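Subject: Re: [oltidlow-kitchen] Sourdough rye too wet in the middle

Hello all,

Thank you for the many replies to the rye question last month. I was away from the list in October, so I answer now, and I hope it is still useful. I quote the part I want to answer:

> I tried the dark rye from the Oltidlow recipe sheet twice and both
> times the crust was good but the inside was like clay. I baked it
> the full time. My tin is bigger than the one in the recipe, so I
> doubled everything. Starter was from the fridge, fed the evening
> before. Is it the flour, or is my oven lying to me? I would like to
> bring this bread to the Brerncombe supper and not be ashamed.

I had the same clay for a whole winter, so you have my sympathy. I think there are two problems here, and the flour is probably not one of them. I have used the Hinetti dark rye and also the cheap one from the market, and I got good and bad loaves from both.

The first problem is the starter. Fed the evening before is fine, but if it went back into the fridge after feeding, it was asleep when you mixed the dough. Rye with a sleepy starter does not become sour enough, and then the crumb stays sticky however long you bake it. I now take out 100 grams of starter in the morning, feed it, and leave it on top of the refrigerator until the surface is full of small holes. In my cold kitchen this can take until the afternoon. I do not look at the clock any more, only at the holes.

The second problem is the doubling. The baking time on the sheet is for the small loaf. A double loaf in one tin is a thick block, and the heat needs much longer to arrive in the middle. Cover it with foil when the top is dark enough and continue. My big loaf weighs 1098 grams when it comes out of the tin, and it still sounds dull if I am impatient. 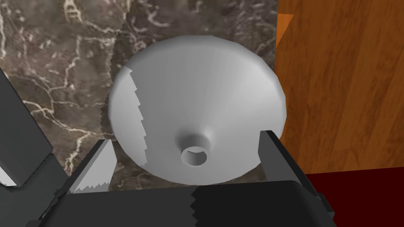

Can you cut the loaf the same evening if it has been baked long enough?

Wait until the next day, wrapped in a cotton towel, and for a big loaf two days is better. I know this is hard when the house smells of bread. The crumb of rye needs this time to become firm, and I am sure that some of my "raw" loaves were only cut too early.

About the oven: a simple oven thermometer will tell you. Mine was much too cool on the lower shelf – I moved the tin up one place and it helped more than any change in the recipe.

One small thing about the sheet itself. In the Huttunen version the caraway goes in with the scald, and in ours it goes in at the end with the salt. I prefer the first way, the taste is softer. If somebody has the older sheet with the molasses, please send it to the list, I have lost my copy.

For the supper I would bake 4 small loaves and leave the big tin at home. They are also easier to carry and to slice.

With kind regards from a floury kitchen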